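Students train a robot arm to clear the table
Reading time: 2 min
Mon 16 July | By Darcy Turcotte

CLALTNESS - Students in the summer robotics course at Curelthorpe College are spending this month teaching a robot arm to work around a cluttered dining table. All of the work so far has been done in simulation.

The course has 20 students, split into teams that share one virtual room and one arm.

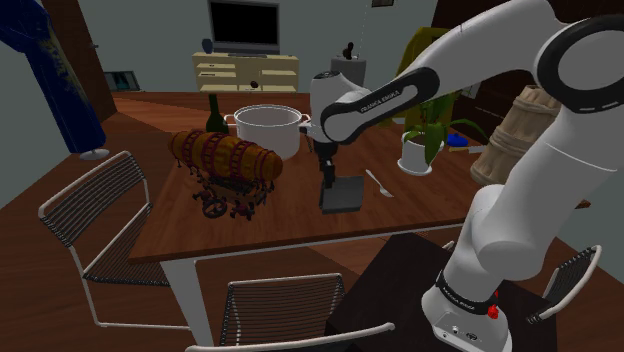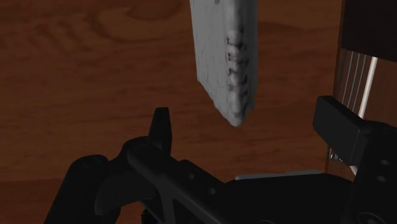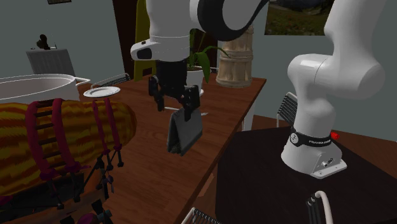 Simulated views from the dining room exercise.

Each team writes its own control program and submits it to the class server in the evening. The server runs it overnight and returns a log in the morning. A program gets 400 seconds to finish its task, and a run ends early if the arm hits the furniture.

By the end of last week the teams had logged 132 runs. Instructor Ginette Lemieux said most of the early ones ended in a collision.

"They plan the hand very carefully and forget the elbow," Lemieux said. "Then the elbow goes through a bottle. I would like them to learn that on a computer before they get near a real machine."

Cloth has been the hardest material to handle, according to several teams. The simulator treats it as a mesh that bends and slides, and small changes in where the fingers close can change how it hangs. One team rewrote its grasping code twice before settling on a slower approach that comes straight down from above.

Lemieux said grades will depend partly on written reports. Students must explain every failed run they choose to include, and they may not submit only their best results.

The final check is scheduled for the last week of the course. Object positions will be changed the night before, and teams will have five attempts. The top two programs will be tried on a physical arm at the Cloutier building in December, once safety training for the group is complete.

The college ran a smaller version of the course last year using a wheeled robot. Lemieux said she switched to an arm after former students asked for more work with grasping.

The final check is open to the public. Seating in the computer lab is limited, and visitors should sign in at the front desk.

Related
Plondard bridge to close for deck repairs
Curelthorpe College adds evening welding classes
Claltness library extends summer hours
School board sets date for bus route meeting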